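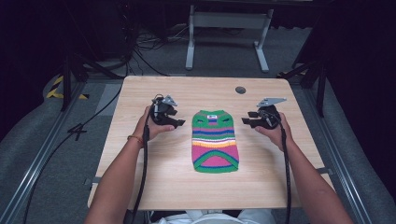

The Rultside striped sweater is a small pullover for babies and toddlers, knitted in cotton yarn and sold by Unville through its web shop and at the Flanivcombe store. It is a heavy knit for its size and is meant to be worn over a T-shirt or a bodysuit. The edges are ribbed in green, the upper part is pink, and the stripes across the middle run through blue, white, purple, yellow and orange. Below them a green and blue arch curves over a second area of pink. The small white label sits just below the neckline, so you can find the front quickly when dressing a child who will not hold still.

Item details
Yarn: 80 percent cotton, 20 percent recycled polyester
Care: machine wash cold, dry flat
Sizes: 3-6 months, 6-12 months, 12-18 months, 18-24 months
Colorway: Pink Arch
Also made in: Blue Arch, Plain Oat (no arch)
Price: $34.00

Fit
The body is cut straight and a little wide. If your child is between sizes, buy the larger one and turn the cuffs back once. The neck opening stretches, but it closes up again after washing. Customers who have bought the Plain Oat version should note that Pink Arch comes up slightly shorter in the body, as the bottom band is knitted tighter.

Washing and drying
Turn the sweater inside out and wash it cold with similar colors. Wash it by itself the first time. The green yarn can give off a little dye in the first wash, and it will show on anything white. Do not use bleach or fabric softener.

Do not hang the sweater to dry. The weight of the water pulls the body long and the bottom band goes wavy. Lay it on a towel on a table, pull the hem square with your hands, and smooth the stripes until they run level from one side to the other. Turn it over when the top feels dry. Do not tumble dry.

Pilling under the arms is normal with this yarn. A fabric comb takes it off. Electric shavers can catch on the edge where two colors meet, so go slowly there or leave it alone.

Folding and storage
Fold the sleeves in to the back, then fold the bottom up to the neck. It fits a standard nursery drawer this way. For storage over the summer, wash it first and keep it in a cotton bag.

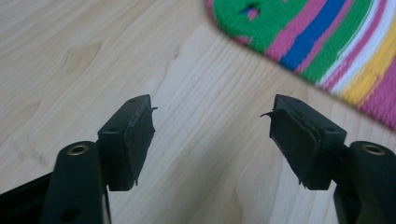 The sweater should be completely dry before it goes in the bag, including the ribbing, which takes longer than the rest.

Matching items
Rultside beanie, Pink Arch, $14.00
Rultside leggings, green rib, $22.00
Petkov wool comb, small, $6.99

Shipping and returns
Orders of $80 or more ship free within the lower 48 states. Other orders ship for $5.99. Unwashed sweaters with the tags on can be returned within 10 days of delivery for a refund or another size. Sale items can be exchanged but not refunded.

Availability
The current batch is 200 sweaters across all four sizes. The 6-12 months size is low. The next batch is due in December and will include Blue Arch.

Page updated October 11, 2026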